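The Long Way Round to Side Two

I bought my first Ospina record for the sleeve, which I'm not ashamed of. It had a gray lighthouse on the front and no band name anywhere, and the guy at the counter in Truranthorpe shrugged when I asked what it sounded like. "Organs," he said. "Lots of organs." I was nineteen and that was enough for me.

So when word came in April that Fokeck was putting Tundalen back on vinyl after all these years, I did what any grown adult with bills to pay would do and ordered it before I'd finished reading the email. Tundalen is the one everybody had on a bad tape copy. The original pressing ran to 200 copies, and a good half of those seem to live with people who will never, ever sell. I once watched one go at auction for 1199 dollars with a coffee ring on the label!

The story behind it is a good one. Ospina was really just Nilton Echeverri, a piano tuner who spent his evenings in a rented church hall with two electric organs, a tape echo and a drum machine that only had one setting he liked. He made the whole album there over a single winter, mostly after ten at night (the heating went off at nine, and you can hear him blowing on his hands before the second track if you turn it up loud enough).
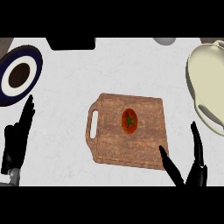
I called him up last month, expecting a short chat, and we talked until my phone got hot. He's funny, a bit gruff, and he hates the word "ambient" with a passion. "I was trying to write dance music," he told me. "I just played it too slow." He still tunes pianos three days a week. He still has one of the organs too, although the low C sticks and he's stopped trying to fix it.

And the music? Side one is the friendly side - four shortish pieces with proper tunes, the kind you find yourself humming at the bus stop. There's a little three-note figure in the opener that comes back again and again, each time with a bit more echo on it, until it's more of a smear than a melody. I love it. My sister says it sounds like an ice cream truck driving into a lake, and I can't argue with that either.

Side two is where I got stuck for years. It's one long piece, and for the first 7 minutes you get a drone, some tape hiss and a drum pattern so quiet I used to think it was my upstairs neighbor. On my old cassette that was as far as I ever got. On the new pressing the bass has some weight to it, and when the second organ finally comes in I had to sit down on the arm of the couch. All that time I'd been turning it off right before the good part.

The remaster was done from the original reels, which Echeverri had in a suitcase with his winter coats. They've left the hiss alone, thank goodness. The sleeve is heavier than the old one and the lighthouse is a touch bluer, and there's an insert with his handwritten notes on the organ settings, most of which I can't read.

My copy is number 3085, so this is hardly a rarity anymore, and I'm glad. It means I can lend it out. My sister has asked for it twice, ice cream truck and all.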